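Aug 20, 2022

The second delivery of olives from the Esteban grove was received at the Hustora kitchen this morning. The crop was entered in the log at 214 pounds, which is lower than the figure agreed upon with the grower. Marcelino Bustamante inspected the fruit and accepted all of it except one crate, which showed bruising near the stems and was set aside for tapenade.

The green olives were placed in plain water for the first stage of curing. The water is to be changed each morning and evening until the bitterness has eased. Salt brine will follow. The kitchen has retained last season's recipe for the brine, with less bay leaf - the restaurant accounts found the previous batch too strong.

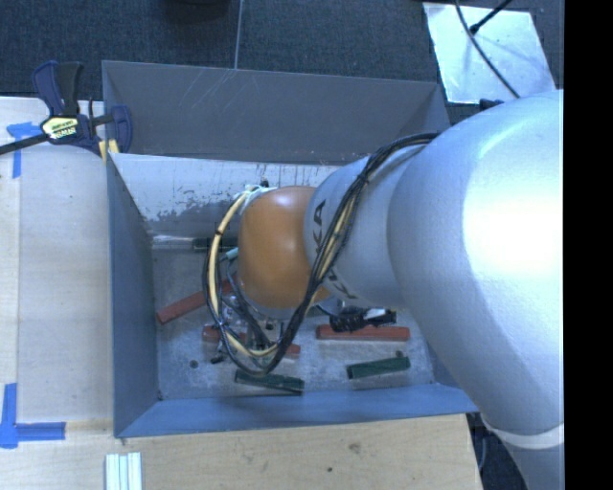
How long must the olives remain in brine before they may be sold?

The cracked green olives require several weeks, and the whole ones need a good deal longer. No jar is released until it has been tasted and the acidity of its brine has been measured and entered in the log.

A letter was received from Brirnus requesting 200 jars for its fall shelves, with delivery before the end of September. The request was declined in part. Cracked olives can be supplied by that date, but whole olives cannot, and the reply stated this plainly. A smaller first shipment was offered in its place.

The lids ordered from Kudden have not arrived. A second inquiry was sent this afternoon. The brine crocks were covered and weighted at the close of the day, and the bruised fruit was pitted and salted.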